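Two-armed robot coming to our bench, what happens to the rest of us?
Posted by flomside_nights, 2025-04-23

I'm at a small returns place in Cudutmont, 17 of us, and since December we've been trying out Urko in simulation before the real one turns up. My job used to be sorting what comes back. Now I watch a screen and mark each try good or bad!
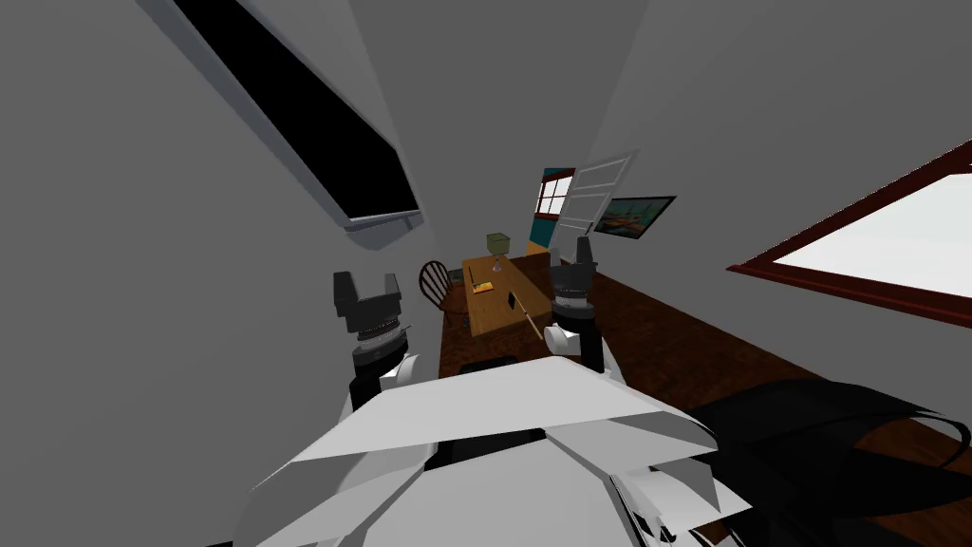

Pay's the same so far, but my hands are bored and my eyes are shattered by dinner. Has anyone else been moved from doing to watching? Did it last?
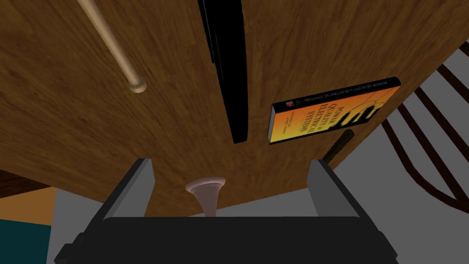
Gripper open at the table edge, textbook further back

Lungu Dave's Shed

We went through this with 44 people on the floor. The watching bit shrank after a while, and the ones who'd asked for training on the setup side kept the better shifts. Ask now, and get it in writing.

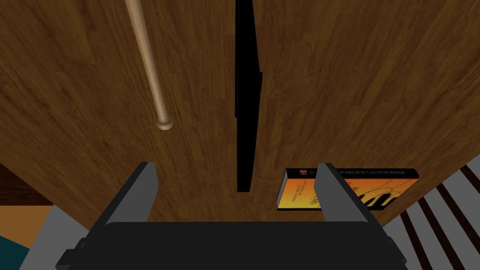 Marking tries is proper work and I'd say so to your manager (I had to, twice). You're the one who knows what a customer's parcel is like inside. Take a paperback lying flat with one of the fingers across it in the view, like your power quality one: someone has to decide how it ought to be picked up, and that's years of handling stuff. We got a screen break every hour out of that argument, plus a small regrade.

benchgoblin

same here, 183 clips a shift, eyes like raisins. ask for 2 screens

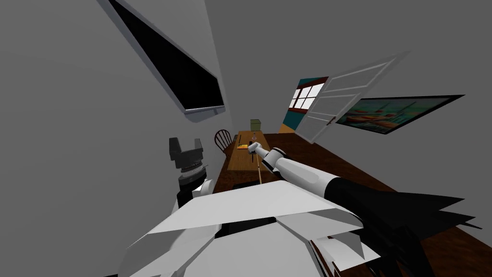

Filed under: Work and Jobs > Automation

flomside_nights

Thanks both, I hadn't thought of asking about the setup side. I'll put it in an email tonight and pester them about the breaks as well.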